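Stunthorpe Corrections Desk
Progress report to the Planberg Fund
May 4, 2025

Dear Gladys Tello, and everyone at the Fund who reads these all the way down,

Thank you again for your patience over the winter, and for the kind note that came with the second payment. It went up on the wall over the coffee machine, where it has done us all a lot of good. I promised you a fuller account this time of how the corrections work is going, so please get comfortable, because I have never managed to write a short one.

As you'll remember, the idea was simple enough on paper. When a local news outlet gets something wrong, the mistake travels and the fix mostly stays home. We wanted to find out whether a small desk, working across several newsrooms, could get corrections written faster and put where readers would see them. You gave us money for two editors and a shared archive, which we call Inga, and we have now had both of them long enough to say something useful.

The archive first. Inga holds 1,755 published corrections going back to the start of the project, each one tied to the story it belongs to. Gyula Mészáros built the search and has been very gracious about rebuilding it after we changed our minds about categories. We had started with tidy labels like "name" and "date" and "quote," and then found that a great many errors are a little of everything. A reporter has the wrong man at the wrong meeting, and the quote is fine except that he never said it. Gyula now lets an editor attach as many labels as the thing deserves.
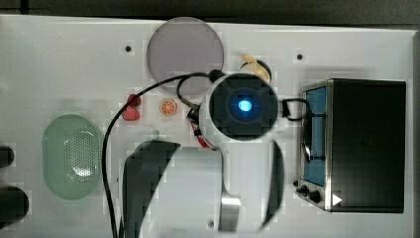
The newsrooms have been more welcoming than I feared. Leif Østergaard, our senior editor, spent a good part of the spring sitting in on morning calls, mostly listening, and I think that did more for us than any of the letters I sent. People are touchy about corrections, and I don't blame them. I was a reporter myself for a long while and I can still recite the wording of my worst one. Leif's habit is to begin with one of his own mistakes, and after that the room tends to loosen up. Altetti, the weekly that turned us down in your first year of funding, has since asked to come in, and their first corrections are already in the archive.

Where we are behind is the broadcast side. A newspaper can put a line at the bottom of a web page and leave it there for good. A radio host has to say it out loud, to people who may not have been listening when the error went out, and there is a real pull toward mumbling it before the weather. Brayan Huaranga has drafted a short script for hosts, with the error, the fix and an apology in plain words, and two stations have agreed to try it. One news director thinks the apology is too much. We are still talking, and I would rather have her argue with us than politely ignore us.
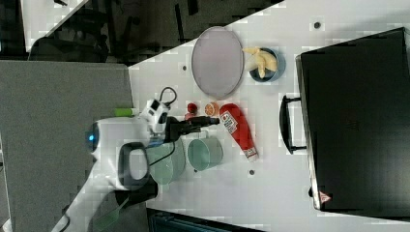 Training is the part I am happiest to write about. Orhun Kılıçarslan has been running the writing sessions, and he has a gift for keeping them from feeling like detention. His standing complaint is that reporters bury the fix under a pile of qualifiers, and his cure is to have them write one sentence about something dull and get it completely right. A banana in a blue bowl makes a perfectly good subject. "The banana is in a bowl" is true and leaves out the color, "the banana is in a green bowl" needs a correction, and the correction should say green, then blue, and stop. By the end people are fighting over adverbs, and their real corrections come out shorter and kinder for it. We have had 40 reporters and editors through so far, and several have asked to come back with a colleague.

A word on money, which I know you have been waiting for. We are under on travel, since so many calls can be joined from a desk, and over on archive hosting, since the older pages take up more room than we allowed for. With your permission I would like to move the one to cover the other. The full sheet will follow under separate cover, and Gladys, I have used your column headings this time!

For the next stretch, we plan to finish loading Altetti's back issues, settle the radio script one way or the other, and write up Orhun's sessions so that a newsroom can run them without us. I would also like to talk with you about readers, who send us tips that we answer more slowly than we should. Leif has some thoughts on that and will call before the end of May.

With warm thanks from all of us at Stunthorpe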